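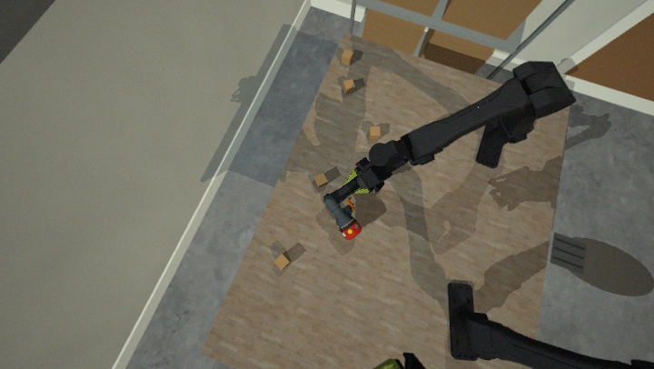 Vary the start layout before each simulated episode, or the policy learns positions instead of cubes. Scatter the cubes unevenly and leave one well away from the rest, as in the lower left of the platform. Keep the arm shadows on; Kaimal trained without them fails on a real bench. Discard any episode with more than 2 regrasps. Our last set kept 714.

Home | Workshop Tips | Bench | Archive

Comments

Usha Annamalai: Does the second arm need to be logged if it stays parked?

Brayden Gagnon: Yes. Log both. I dropped it in February and had to redo 4 batches.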